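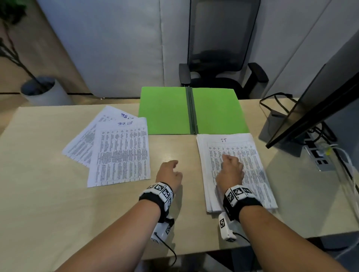 The green folder, open at last, with the task lists on the left and the IT pile under my hand.

Paper day! I have been looking forward to this since October started, and I know how that sounds, but there is something so lovely about a desk with proper stacks on it and a folder lying flat waiting to be filled.

Started at 9 with tea and the radio on low. All of it came back from the Hetstead office in one box, with nothing in order and half of it upside down, 182 sheets if the note on the lid is right (Nesma Badawi wrote the note, so it will be). I tipped the whole lot out and just began. Task lists to the left, IT to the right, anything to do with Haberkorn on the chair for later.

Best idea of the morning was writing the headings by hand. The print on these tables is so tiny, column after column of it, and I was wasting ages squinting to see which was which. Now it's TASK LIST in big blue letters at the top and I can tell from the doorway! The IT ones got a quick IT in dark ink and that does the job.

The IT stack is a whopper. I squared it up, pressed it down, squared it up again, and it still wanted to slide about. I do love that bright green though, and the darker strip down the middle. Much more cheerful than the grey ones we had at Diltitz, which always made me feel I was filing my own tax return.

Stopped for soup, then found 28 pages of the Ernine lists hiding in the wrong heap, stuck in back to front. Quite pleased to have caught them. Nesma rang while I was sorting them and I talked at her about folders for a good ten minutes, poor woman, and she only wanted the door code.

Still to do: punch the IT pages, get the Haberkorn heap off the chair, ask whether we keep the old Ernine lists or only the new ones. I'd like two more green folders if the shop has them. Maybe a yellow one for Haberkorn? Must get labels as well, the wide sort, and a new blue marker.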